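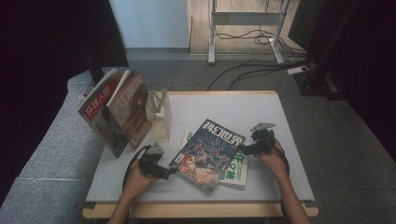 Magazines on the table, the dark blue one on top.

I have now played the new Kastmont record five times, which is four more than I meant to. Stavby has had more praise heaped on it since January than any guitar album I can remember, and I still can't hear what everyone is shouting about.

The story going round is that Guido Piras locked himself in a rented house with a tape machine and came out with a masterpiece. Fine. People have been going to houses with tape machines for fifty years and a lot of them came back with a slow song about the weather. There are 3 of those on side one alone, so I'd say he had a wet month.

Let me be fair to it. Kanberg, the long one that closes the first side, is very good. Miyuki Tanabe's drumming pushes and drags in a way that makes you sit up, and when Eylül Saraç comes in on the second verse the whole thing finally has somebody in it. She gets two songs. I would have given her eight.

What puts me off is the fuss around it. The first pressing was 1,217 copies, each with a hand-stamped number, and mine is 231. Does a stamp make the bass any clearer? It does not. The bass on my copy sounds as if it's being played in the flat downstairs. I tried another needle and then I tried the download, and it was the same flat.

Majdi Mansour, whose ears I usually trust, wrote to tell me I was listening too loud. A week earlier he'd told me the last Yalçınkaya album only worked if you turned it right up, so I'm not sure what to do with that. He also says the lyrics open up by the tenth play. Perhaps they do. I've got used to most things by the tenth go, including my old boiler.

I'll keep it for Kanberg and for Saraç. They're playing here next month and I've bought a ticket, mainly to find out if the bass player exists.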